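Docs > Usar Hand-Held Gripper Set > Station Set-Up > 4. Table Work with Containers

4. Table work with containers

Revision 2226. Checked by Kazuhiro Sasaki.

This section covers set-up and safe practice for two-handed tasks in which an operator, seated at a table, moves small items between open and lidded containers. It applies to the left and right hand-held grippers. Fixed-arm work is covered in Section 6.

4.1 Before you start

1. Confirm that both grippers have passed the daily check in Section 2. Do not use a gripper that has a cracked jaw, a loose mounting plate, or damaged cable insulation.

2. Set the chair so that the operator can reach the far side of the work area without lifting from the seat.

3. Secure any loose table covering or edge with tape. Press the tape flat. A raised corner will catch a sleeve or a cable.

4. Route each gripper cable down its own side of the table. Leave enough slack for the full reach of the arm, with no loop resting on the work area.

5. Keep cables out of the operator's path to and from the chair. Coil any excess and place it on the floor, clear of the feet of stands.

CAUTION: Do not pass the left and right cables across each other. A crossed cable can pull the second gripper off line when the first one moves.

4.2 Placing the containers

6. Place the largest container in the middle of the table, within reach of both grippers.

7. Place lidded containers on the side of the hand that will hold them. Open the lid fully before the first transfer, unless opening the lid is part of the task.

8. Place small cups at least 20 mm from the resting position of either gripper. Light cups tip easily when touched by a jaw.

9. Keep containers at least 200 mm from any opening in the tabletop.

NOTE: Transparent containers are permitted. Check the station lighting for glare on the lid and move the container, not the lamp, if glare is found.

4.3 Holding and tilting

One gripper steadies or tilts the container and the other stays free, or assists at the receiving side. The operator should be able to stop at any point in the movement without dropping either container.

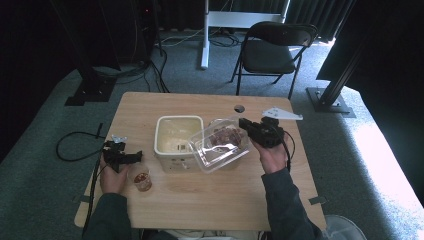

Figure 4-1. Two-handed work with a tub, a clear lidded container, and a small cup.

10. Close the jaws on the container wall slowly. Stop when the wall begins to flex. Thin plastic will crack if the jaws are closed to their limit.

11. Tilt toward the receiving container. The rim of the receiving container may be used as a rest, provided it does not slide.

12. If items bunch in a corner, return the container to level and tilt again. Do not shake it. Do not strike it with the second gripper.

13. Return the container to the table before opening the jaws.

CAUTION: Maximum load for one gripper is 300 g, container included. For heavier containers use both grippers, or divide the contents.

4.4 Food items

Food may be used as task material under the following rules.

a. Food that has been on the station is task material only. It must not be eaten or returned to a kitchen or store.

b. Mark storage containers for task food and keep them apart from other food.

c. Wipe the jaws with a damp cloth after each session. Sticky or sugared items need a second wipe. Do not immerse the gripper.

d. Record known allergens on the session sheet. Operators with a listed allergy are not assigned to the task.

NOTE: The Dernalent jaw pads supplied with the set are not rated for food contact. Rule a. applies even when the pads are new.

4.5 Stopping and clearing

14. To stop, lower both grippers to the table, open the jaws, and release the handles. Left hand first.

15. Cover or remove all containers before disconnecting a cable.

16. Pick up dropped items from the floor before the operator stands.

17. Enter any drop, spill, or cable snag in the station log — including those that did not interrupt the session. Sakai and Nonda stations share one log.

Questions about load limits go to Riku Tsuchiya. Section 5 covers tasks with liquids.

3 comments | 20 shares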